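Questions that come up often about renting flatware, dishes and linens from Hedlund Table Rental. If yours isn't covered, write to the Stududano office and someone will answer the same day if the message arrives before 3 p.m.

## Ordering

**Is there a minimum order?**

Yes, 18 place settings. Smaller orders can be picked up at the Watard counter, where we rent by the piece.

**Do you carry colored flatware?**

We do. Gold and iridescent spoons, forks and knives are available in both dinner and dessert sizes. The iridescent finish varies from piece to piece — some lean purple, some lean green — and we can't sort by shade.

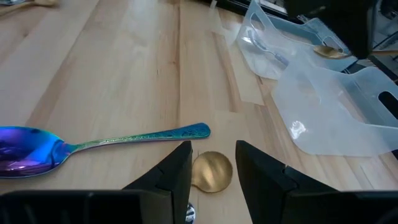

## Delivery and pickup

**Where do you deliver?**

Anywhere in Stalness and Watard. Delivery is free on orders over $3000. Below that, the fee depends on distance and is shown before you pay.

**Can I get a late-night pickup?**

Until 9 p.m. at the standard rate. After that we add a night charge, and someone from your party has to be there to sign.

**Can I mix finishes in one order?**

Yes. List the number of pieces in each finish on the order form.

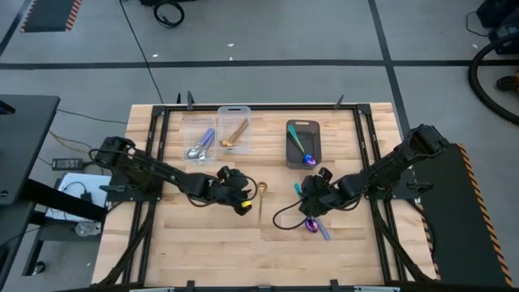

Mixed orders are priced by the piece, so the full-set discount doesn't apply. Serving spoons and ladles come in plain steel only.

**Do I need to wash everything before it goes back?**

No. Scrape off the food and rinse if you have a sink. Please don't use a dishwasher on the gold or iridescent pieces. Hot cycles with strong detergent dull the finish, and we charge for those as damaged.

**How should I pack the flatware?**

Any sturdy plastic bin with handles will do. Keep knives separate from spoons and forks. Linens go in the cloth bag, dry if possible.

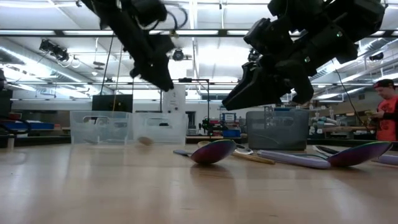 ## Damage and changes

**What if something is lost?**

You pay the replacement price on your receipt. If the piece is found within 3 weeks and comes back in good shape, we refund it.

**Can I change my numbers after booking?**

Up to 9 days before the event, at no cost. Later changes depend on what is still on the shelf.

## Notices
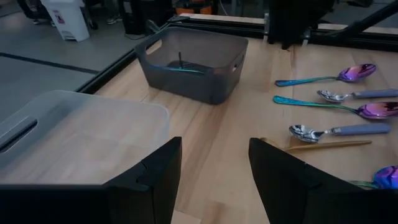
**STALNESS, September** — The Stalness counter now closes at 5 p.m. Returns after closing go to Watard. Orders already booked keep their original pickup times.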